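Storage and Fittings Bulletin
Workroom notes

Small parts, clear boxes and the bare tabletop

The September item on drawer inserts brought in more mail than usual, most of it asking about the stage before the drawer: where small parts sit while they are being sorted, and what they should be sorted into. This item covers both. It deals with lidded boxes of the size that fits in one hand, small round containers and discs, and the surface they are handled on. Shelving and labels on shelving were dealt with earlier and are left out.

The notes come from the Pollmont workroom, where the stock of loose fittings was re-boxed over the autumn. Henryk Kalinowski did the sorting and kept the written record. Tülin Dursun set the box sizes and checked the fill levels. The stock came to 243 separate part types, held before the work in a mixture of jars, paper envelopes, tobacco tins and the original blister packs.

Box material

Clear rigid plastic was chosen for everything under the size of a walnut. Two kinds were compared. The first was a brittle, glass-clear type with a friction lid. The second was a softer and slightly cloudy type with a molded hinge. The glass-clear type is easier to read through and stacks flatter. It also cracks at the corners when dropped on a hard floor, and the crack normally starts at the lid rim, where the wall is thinnest. The cloudy type survives the drop but goes hazy after repeated wiping, and the hinge whitens along the fold before it fails.

The workroom settled on the glass-clear type for parts handled less than once a week and the cloudy type for the rest. Mixed use causes no trouble in the drawer provided both types share a footprint. If they differ by even a couple of millimeters, the rows drift and the last box in each row rides up on its neighbor.

A few readers wrote in favor of metal tins. Tins are strong and they close well. They have to be opened to be identified, though, and over a day of picking parts the opening and closing takes longer than the picking. Tins were kept at Pollmont only for blades and for anything oily.

Lids

Most of the trouble with small boxes is lid trouble. A friction lid should hold when the box is turned over and shaken lightly, and should come off with thumb pressure at one corner. Lids that need a fingernail tend to release all at once, and the contents go across the table. Lids that lift with no resistance will come off in the drawer.

The test used was simple. Each box was loaded to two thirds with M3 washers, closed, inverted, and held for a slow count of five. It was then set upright and opened with one hand. Boxes that failed either part were put aside. From the first mixed carton, 14 failed on inversion and a smaller number failed on opening. Dokura, who supplied the carton, replaced them without argument, and the replacements passed.

Lids are not always interchangeable within a size. Friction lids from different molds can look identical and fit quite differently. The practical answer is to keep each lid with its own base from the moment the carton is opened, and to wash in small batches so that they go back together correctly. Henryk washed the first lot all at once and spent the better part of an afternoon pairing them again.

Rounds and discs

Round containers are worse than rectangular ones in a drawer and better on a table. They waste the corners when packed, but a shallow round dish can be turned with a finger to bring a part to hand, and it has no inside corners for small washers to wedge into. The workroom keeps a few on the bench as working dishes and stores nothing permanently in them.

Flat discs and loose round lids need a rule of their own. Placed flat on a smooth surface they are hard to pick up, as there is no edge to get under. A dab of color on the upper face helps in two ways: it shows which side is up, and it separates the disc from a surface of a similar tone. Enamel paint holds better than marker on most plastics. Let it cure overnight before stacking.

The working surface

The surface matters more than the box. A patterned or strongly grained top hides small parts, and a glossy one throws back the ceiling lights in patches. A plain, pale, matte top in a single color shows dark steel parts well and brass parts adequately. It shows clear plastic poorly. An empty clear box on a beige top can be nearly invisible apart from the highlights along its edges, and this is the one real argument for a sheet of darker material under the sorting area when boxes are being opened and closed all day.

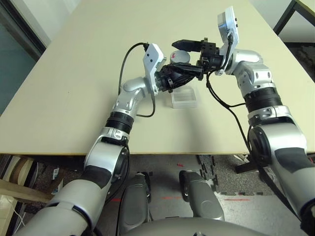 The sheet should be thin. Anything thicker than a place mat creates a step, and small boxes tip when slid over it. Thin craft felt was tried and rejected: it grips the boxes nicely but collects swarf and lint, and fine screws stand up in it. Uncoated gray card worked well and costs almost nothing to replace. A rubber mat of the desk type also worked, once the smell had gone off.

Clear space around the work is worth more than a large set of organizers. The temptation is to lay out every box at the start and sort into all of them together. With more than a handful open, the hand travels too far and lids become separated. The Pollmont method is one source heap, a short row of open boxes, and everything else kept off the table. When a box is full it is closed and removed before the next is brought up.

Handling order

The sequence given below was arrived at by trial and is recorded as Henryk wrote it down, with minor edits.

1. Wipe the top and let it dry.
2. Tip out the source container toward the middle of the table, well back from the near edge.
3. Take out anything that is not a fitting.
4. Sort by form first (screw, washer, nut, pin), leaving size for the second pass.
5. Sort one form by size into the open boxes.
6. Close each box as it fills and turn it over once to check the lid.
7. Label the end wall. Do not label the lid.

Step 7 has been questioned by several readers. Lids get swapped, and a label on the lid goes with the lid. The end wall also stays readable when boxes are standing in a drawer with others on top. For boxes stored flat in a single layer there is a case for a second label on the lid, but the end wall label should be treated as the correct one if they disagree.

Fill level

Tülin's rule is two thirds full for anything that pours and one layer for anything that tangles. Small springs, split rings and hook fittings tangle. Washers, nuts and plain pins pour. Above two thirds, the contents press on the lid when the box is turned on its side, and a friction lid will creep open over a few weeks of the drawer being pulled in and out.

Where a part type exceeds one box, a second box of the same size is used. A larger box seems the obvious choice but breaks the row, and a large box of very small parts is heavy for its walls. The heaviest box in the stock held roughly 500 steel nuts and had bowed at the base. It was split in two.

Picking up

Flat parts on a hard top are best moved by sliding to the table edge and catching, or by pressing with a slightly damp fingertip. Tweezers with broad flat tips do well on washers and badly on pins. Narrow tips are the reverse. A pair of each is enough. Magnetic pickups are fast but leave some steels slightly magnetized, and magnetized washers then cling in stacks and are miscounted when issued.

Small closed boxes should be gripped across the short sides, below the lid line. Gripping across the lid flexes it and is the usual cause of an opening in mid-air. If the box has to be lifted from directly above, take it by the long walls and keep the pressure low down.

Drawers and results

The finished boxes went into two shallow cabinets from Orozco, fitted with plain liners. No dividers were used. With a shared footprint the boxes locate one another, and the odd gap at the end of a row is closed with an empty box, which is then available when a new part type arrives. A drawer height of about one and a half boxes was preferred: enough to get a finger in, too little for a second layer to be added.

Of the original part types, 31 were found to be duplicates under different names, mostly metric and inch washers near enough in size to have been bought twice. These were not merged. They were boxed separately and placed side by side, with the measured thickness added to each label.

The record sheets were closed on 1/18/24. One question remains open, the behavior of the molded hinges in cold storage, and a few of the cloudy boxes have gone to the unheated store at Naltgate to be opened and closed through the rest of the winter. A note on the hinges will follow in a later bulletin.

Readers with box sizes to suggest should send the outside dimensions with the lid on, measured at the rim and again at the base. Most small boxes taper slightly, and the rim figure is the one that decides how many fit in a row.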